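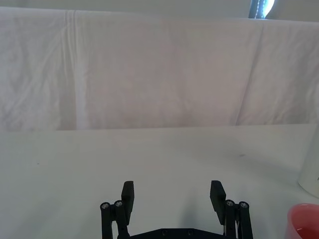 Swim night is coming back, and I have news

Okay, the pool is booked! After three weeks of phone tag I got the call Monday while I was in line at the pharmacy, and I may have said "yes!" a little too loud. The Ornness Community Pool is giving us the whole evening in June, all six lanes plus the shallow end, for our Swim for Cárdenas House relay.

If you're new to this newsletter, Cárdenas House is where families stay while a child is being treated at the hospital in Draltadton. They get a bedroom, a shared kitchen, a washer and dryer, and a door that locks. My sister's family stayed there for most of one winter, and I still remember how much it helped to have a place to make grilled cheese at ten at night. That's how I ended up running this thing.

So, how it works. You put together a team of up to seven people and swim as many lengths as you can between 5:00 and 8:30 p.m., with one teammate in the water at a time. Any stroke is fine (dog paddle too, I've done it). Last year our teams swam 1,438 lengths between them, and I would love to beat that, but please don't wear yourself out on my account. Switch whenever you like, as long as your next swimmer has a hand on the wall.

Kids under twelve can be on a team if there's an adult teammate on deck the whole time. The pool has its own lifeguards and they get the final word on everything, including flotation gear. Kickboards are okay. The giant inflatable flamingo was voted down, and I've made my peace with it.

The entry fee is the same as last year, and it covers your whole team. After that you can collect pledges per length or just ask people for a flat amount. I do flat, mostly so I don't have to do math in a wet swimsuit. There are 200 swim caps on order in a very loud orange, one to a swimmer while they last, and if you have long hair, you'll want to bring your own as a backup because these run small.

Not a swimmer? Come anyway! I need lap counters for every lane, in one-hour shifts, and you get a folding chair and a clicker. I also need somebody with a truck to pick up the tables from the Jolladitz church hall that afternoon and bring them back the next morning. The snack table could use fruit and anything salty. We had nine pans of brownies last time and not one orange.

Parking is the usual headache. The pool lot fills up by 4:30, so try the school lot across the road and use the crosswalk by the bus stop. Bring flip-flops, a towel, a second towel, and a quarter for the lockers (they don't take anything else).

Last year's relay brought in $784 from the snack table alone, so bakers, I see you, and yes, you can still make brownies.

Sign-up sheets are at the front desk of the pool and on the board at the library, or just reply to this email with your team name and how many of you there are. I'll send out lane assignments the week before. Please get your team name to me by the end of May, and keep it clean, I have to read them all out over the loudspeaker.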